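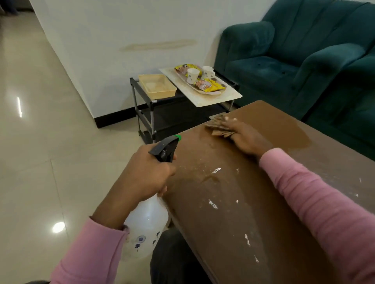 Nighat Shaikh wrote in to ask whether the Welteo service takes plain housework or only factory jobs, and how much of a chore has to be in a clip before it counts. It takes housework, and the whole chore should be in there, start to finish.

Wiping down: spray bottle in the left hand, folded cloth in the right. Both hands have a job in this one, and Welteo files it under two-handed tasks.

Search this site Go
Search galleries, kits, reviews

Welteo home recordings: gallery and notes
Posted 7 October 2018

Welteo sells recordings of everyday jobs to teams that build household robots. The recordings are made from head height in ordinary homes, and the customer gets the clips with a written label for each step. We have been on the small plan since April. Our own arm, the Vusow, is meant to clear and wipe tables, so we ordered tables and trays and left out laundry and floors.

The small plan is 1,000 clips. Delivery was in 2 batches, and the second came 9 days after the first. Files opened without trouble in the Pleltbridge viewer, which we already had. The labels are short and mostly plain - "wipe table," "lift tray," "set down tray" - and they can be searched by the name of the object.

We sent back 110 clips. Most of those had a hand out of view at the moment of contact, and the rest had the wrong label. Welteo replaced all of them at no charge, though the form for returns wants one entry per clip and there is no way to upload a list.

What we liked is that the homes look like homes. Furniture stands close together and surfaces have marks on them. Our lab table is bare and evenly lit, and the Vusow did well on it long before it could manage anything else.

What we would change is the labeling of grip. The labels say what was picked up and leave out where the fingers went. For trays we had to add that ourselves.

612 shares 14 comments
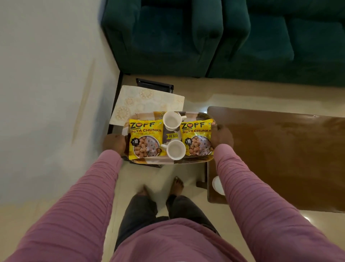 Kulsoom Mughal commented that tray clips were the weak part of the Janjua set, where most of the trays were carried with nothing on them, and asked if Welteo charges extra for loaded ones. It does not. Loaded and empty are the same price on the small plan.

Tray with two white cups and two packets of soya chunks, held level just over a small side table. One hand on each end, fingers over the rim.

More from the tray batch will go up once the grip notes are finished.

We use cookies to improve your visit. By using this site you accept our cookie policy. OK Read more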